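4.3 Door-opening trials in simulation

This section covers the baseline door trials for the Salminen whole-body policy. Complete the install in section 4.1 before you start. The house model is Dunovlow, loaded with the randomised wall textures switched on.

1. Start the simulator and load the Dunovlow hallway task.
2. Set the episode count to 15 and the random seed to 3.
3. Select the onboard view. The policy was trained on this view only -- an outside view will run, but the scores cannot be compared with ours.
4. Check that both arms appear in the preview before you continue.

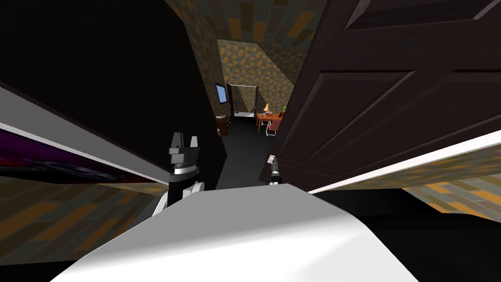
Figure 17. Onboard view with the right gripper at the door edge.

Note: The horizon is often tilted in the onboard view. Do not correct it in software. Levelling the image changes the input and lowers the success rate.

5. Press Run. Contact forces are written to the log at every control step.
6. When the batch ends, open the log and sort the episodes by final door angle.

Caution: Do not change the hinge friction during a batch. The physics engine caches the value at load time and the log will record the wrong one.
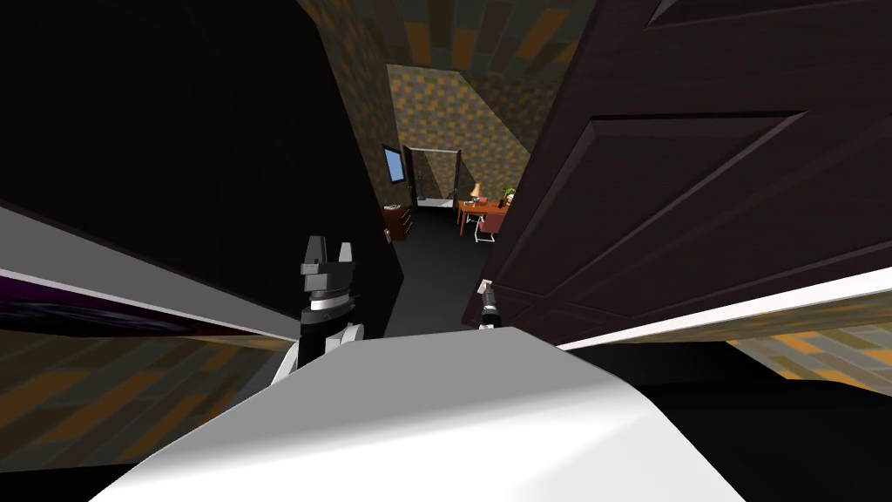 Double doors are scored per leaf. An episode counts as a success when the gap is wide enough for the base to pass without touching either leaf, and the base has crossed the threshold marker. Partial openings are logged with code 18 and left out of the mean.

7. Export the results as a CSV file and copy it to the Podunwood results folder, keeping the seed in the file name.

Note: If more than 3 episodes in a batch end with a lost grasp, recalibrate the wrist offsets (section 4.5) and repeat the whole batch. Do not merge partial batches.

Section revised 03/10/2019, M. Greenwood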